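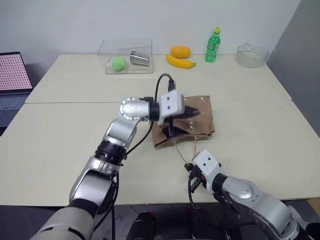 A carta da Nurell chegou no princípio de maio e dizia que a ponte da Memameck ia fechar. Meu pai leu duas vezes, dobrou o papel e guardou na gaveta dos talheres, onde guardava tudo o que não queria discutir. Depois foi dar milho às galinhas.

Nós morávamos do lado de cá do rio, a parte que no mapa da prefeitura nem tinha nome. Do lado de lá ficavam o armazém, o posto de saúde e a estrada para Cáceres. A ponte era de madeira, com sessenta metros de comprimento, e tinha sido feita para passar gado. Passava também a gente, a moto do meu irmão e, duas vezes por semana, o caminhão do leite.

Minha mãe abriu a gaveta à noite e leu a carta em voz alta. A empresa informava que as vigas não suportavam mais carga e que a travessia ficaria interditada até nova avaliação. Quem precisasse podia usar o desvio pela Iltenov. O desvio pela Iltenov era de 139 quilômetros, a maior parte sem asfalto.

– E o leite? – perguntou meu irmão.

– O leite não vem na carta – disse ela.

Na semana seguinte, dois homens de colete puseram uma corrente em cada ponta da ponte. Eram educados. Aceitaram café, elogiaram o pé de manga e explicaram que só cumpriam ordem. O mais velho mostrou ao meu pai onde a madeira estava podre, enfiando a chave de fenda na viga até o cabo. Meu pai olhou o buraco e não disse nada. Ele sabia daquilo havia muito tempo, e acho que todo mundo sabia.

Nos primeiros dias passamos por baixo da corrente, a pé. Minha mãe levava o queijo numa bacia, na cabeça, e voltava com óleo e sal. O caminhão parava do outro lado e buzinava. Meu irmão e eu carregávamos os latões um de cada vez, pendurados num cabo de enxada. Ele ia na frente, porque era mais alto, e o latão escorregava sempre para o meu lado. Chegávamos com a calça molhada de leite até o joelho. O motorista ficava na cabine ouvindo rádio e assinava o recibo sem descer.

Então choveu na cabeceira. Aqui não caiu uma gota, mas o rio subiu durante a noite e de manhã havia um tronco atravessado contra o terceiro pilar. Era um jatobá inteiro, com raiz. Ficamos na margem olhando. A água batia nele e fazia um barulho surdo, e a cada batida a ponte dava um estalo.

Meu pai foi buscar a corda grande. Minha mãe perguntou o que ele pretendia com aquilo e ele respondeu que ainda não sabia. Amarrou uma ponta no tronco da mangueira e ficou com a outra na mão. Fumou dois cigarros. Depois desamarrou a corda, enrolou de novo e levou de volta para o galpão.

A ponte caiu antes do almoço. Não foi de uma vez. O pilar se inclinou, o assoalho abriu no meio e as tábuas foram descendo uma atrás da outra. As pontas ficaram, cada uma com a sua corrente.

O armazém mandou um menino à outra margem para gritar quanto nós devíamos. Eram 955 reais. Minha mãe gritou de volta que eram 900, que o resto tinha sido pago em queijo. O menino foi conferir e voltou uma hora depois. Gritou que estava certo, que eram 900.

Naquela noite jantamos cedo. Meu irmão falou em ir embora para Cáceres, trabalhar na oficina de um conhecido, e ninguém respondeu nem que sim nem que não. Ele já tinha falado nisso outras vezes, mas sempre com a ponte ali. Meu pai tirou a carta da gaveta, alisou o papel com a mão e leu até o fim, mexendo os lábios. Havia um telefone no rodapé. Ele perguntou se alguém tinha caneta.

Eu tinha. No verso da carta ele desenhou uma canoa, vista de lado, e depois outra vista de cima. Não desenhava bem. Escreveu as medidas, riscou, escreveu de novo. Perguntou ao meu irmão quantos latões cabiam deitados e quantos cabiam em pé, e meu irmão puxou a cadeira para perto da lamparina.

Discutiram até tarde. Meu pai queria fundo chato, por causa do peso. Meu irmão dizia que fundo chato virava na correnteza e que bastava ver as canoas dos pescadores. Minha mãe lavou a louça, enxugou e foi deitar. Da cama ela disse que o jatobá devia ter encalhado na curva, logo abaixo do curral, e que era madeira boa.

De manhã os dois saíram com o machado e a corda grande. Eu fui ordenhar as vacas.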